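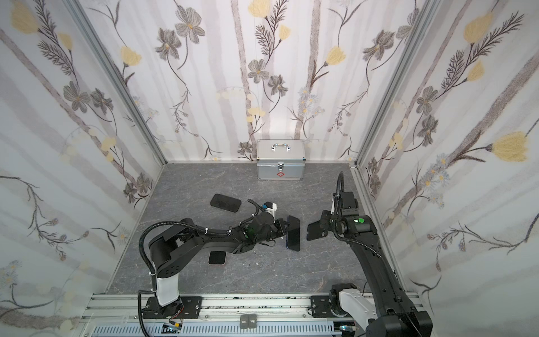 4.3 Recording a two-arm demonstration by remote control

This section covers recording demonstrations of the phone sorting task on a Huruvow two-arm station. Complete 4.1 (Power and network) and 4.2 (Homing the follower arms) first. The procedure applies to Drulum recorder software with the revision dated May 18, 2022 or later. Stations still on the August build must use the procedure in Appendix C.

4.3.1 Before you start

1. Set the station key switch to TEACH. The status line in Drulum reads READY / TEACH.
2. Place both leader handles in their rest cradles. The follower arms will not engage if either handle is out of its cradle.
3. Open the task file. For this task the file number is 752.
4. Check that the fixed view and both wrist views update in the preview window. If a view is frozen, close the preview and reopen it. Do not unplug the camera cable while the arms are powered.
5. Clean the lenses with a dry cloth.

CAUTION: Keep hands, sleeves and tools out of the booth whenever the status line reads ENGAGED. The follower arms copy the leader handles without checking for obstacles.

4.3.2 Laying out the phones

1. With the arms disengaged, place the phones flat on the booth floor within reach of both grippers. Leave enough room beside each one for a finger to get under the edge.
2. Vary position and angle between recordings. Do not line phones up with the rail every time.
3. Put the case in its position for the task file. It must not move during a recording.
4. Close the side panel and press LAYOUT DONE.

Note: Use only units with the battery removed or discharged. Units with cracked glass are handled under section 6.
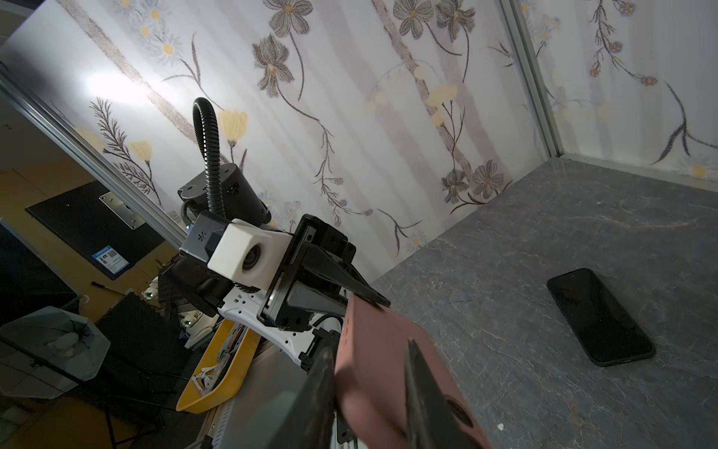
4.3.3 Engaging the arms

1. Lift both leader handles from their cradles and hold them level.
2. Press and hold the foot switch. The follower arms move to match the handles at reduced speed. Wait for ENGAGED.
3. Open and close each handle trigger once, fully. Drulum uses this motion to set the grip range.
4. Set the grip force limit to 18. The default of 50 is meant for the Conby block exercise and is too high for glass.

If an arm stops short and the status line reads MISMATCH, release the foot switch, return both handles to the cradles and repeat from step 1.

4.3.4 Recording

1. Press RECORD. Hold still until the tone ends.
2. Bring one gripper down over the phone to be lifted, with the fingers parallel to its long edges.
3. Close slowly until the phone is held, then raise it clear of the floor before turning the wrist.
4. Bring the second gripper in from the opposite side. Do not let go with the first until the second has a firm hold.
5. Complete the placement given in the task file, open the gripper and back away in a straight line.
6. Press STOP. Mark the recording KEEP or DISCARD at once. Unmarked recordings are not exported.

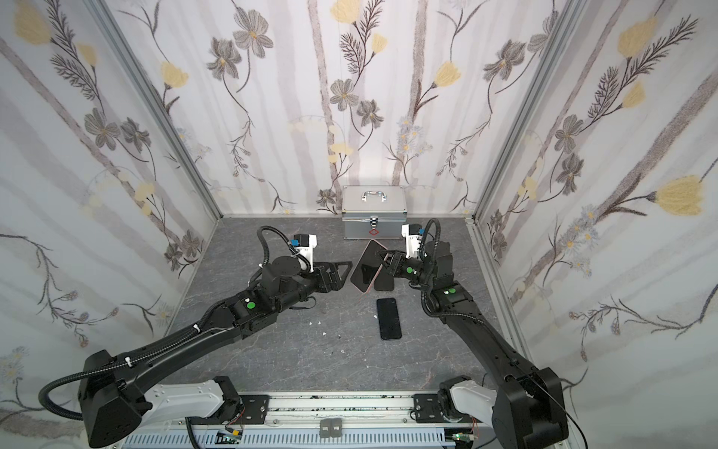 Most discarded recordings fail during close work with both arms. When the grippers meet near the middle of the floor, each one blocks part of the other's wrist view, and the operator must rely on the fixed view. Approach at low speed and keep the wrists apart. With two phones held upright and one overlapping the other, as with the rose-gold phone and the darker one behind it, judge the gap from the visible edges and not from the screens. A phone lying on the floor just below the grippers must also be kept clear of the fingers.

Note: A slip or a second attempt at a grasp is acceptable if the task is completed. Mark it KEEP and add the tag RETRY.

4.3.5 Ending the session

1. Return both handles to the cradles and release the foot switch.
2. Set the key switch to OFF before reaching into the booth.
3. Export the kept recordings. A full batch is 64. Smaller batches are accepted but must be given the suffix P.
4. Send the batch to the Chareonsuk server using the account set up in 2.5.

If the export stops with CHECKSUM, do not delete the local copy. See 7.1.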